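Home | Projects | Reports | Contact

November
By the Ritville Seed Library team

Progress report to the Usetside Fund: first season

We're so happy with how this season has gone! The seed library opened its doors in Ritville with 964 packets on the shelves, most of them beans, squash and lettuce, and by the end of the fall swap we had lent out 2184 (the Trindholm growers kept topping us up, bless them). Your grant paid for the drawers, the labels and the cold cabinet.

Returns are the part we worried about, and they're coming in well. Tomatoes are slow, as people forget to ferment the seed, so we ran two evening classes on it and both filled up.

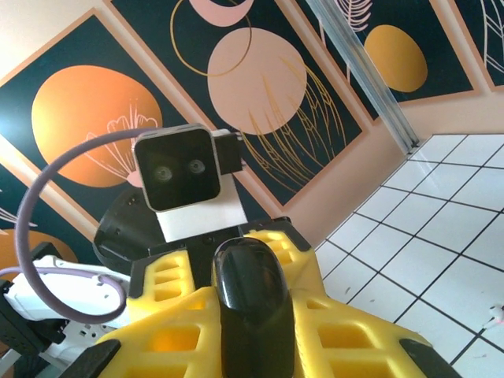 The school plots are doing great too. We planned for 12 beds and the kids talked us into 20! Awad Hardware let us have the lumber at cost, and the extra beds came in under budget. Germination tests on the older corn were poor and we'll replace that stock before spring.

Still to do: the printed catalog, which is a month behind, and a second set of screens for cleaning small seed.

Comments (3)

beanrow: Is the purple pole bean coming back? Mine got eaten by deer.

Trindholm gardener: Loved the swap, more tables next time please

mossy_gate: Can I return seed by mail?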